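Taking children to a robotics open day – will they be bored?
Posted in Days Out and Learning, 8 Apr 2026

hallbank_mum
Hello all, I hope this is the right board for it. The Otell building is having an open day and one of the sessions is a demonstration by the Eseron group, where people teach robots to handle ordinary household things. My two are very keen, but the leaflet is terribly vague and I can't tell whether it's a sit-down talk or something they can get close to. Has anyone been? I'd also like to know whether we need to book, and if there's anywhere to eat, as it's a fair trek for us on the bus and my youngest gets through snacks like you wouldn't believe.

cedura_regular
You have to book for the demo but not for the building. Café shuts early. Parking is hopeless but you said bus so never mind.

I think there was a minimum age for the workshop upstairs, might have been changed.

tealeaf_and_toast
We went to the one in November and I've been meaning to write it up ever since, so thank you for the nudge! It isn't a talk, or only for the first few minutes. After that you go through in small groups, 4 to a table when we were there, and you stand near enough to see everything and ask whatever you like. My grandson asked whether the robot gets told off when it drops things, and the young woman running our table took it perfectly seriously and explained that a dropped cup is worth keeping in the records too, which pleased him no end.

We did 3 tables in all. The Cedura one was folding tea towels, and it was slower than I'd hoped – lovely people, but you do find yourself itching to reach over and finish the job. The Hjaltested stall by the stairs was mostly leaflets and a quiz. They told us they had collected nearly 2,000 goes at picking things up and putting them down, which sounded a great many to me until she said they'd like far more than that.

On booking, cedura_regular is quite right, and do it early, because the morning places went first. I'd bring a packed lunch. There are benches by the side entrance, out of the wind, and they didn't mind us eating there. If your two tire easily I'd allow 2 hours and skip the stairs altogether.

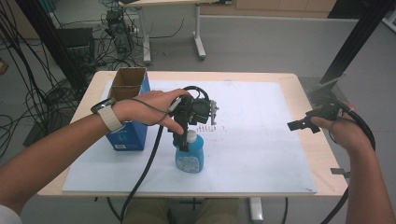 The picking-up table was our favourite by a long way, and it's the one I'd steer you to first if the queue isn't bad. What I liked was how homely the things were. With a black gripper in each hand and the left one closed round a blue bottle with a white cap, it looks like such a small job, and yet my grandson stood there without fidgeting, which I can't say for most museums we've been to. Do remind the children to keep clear of the cables, and let us know how you get on!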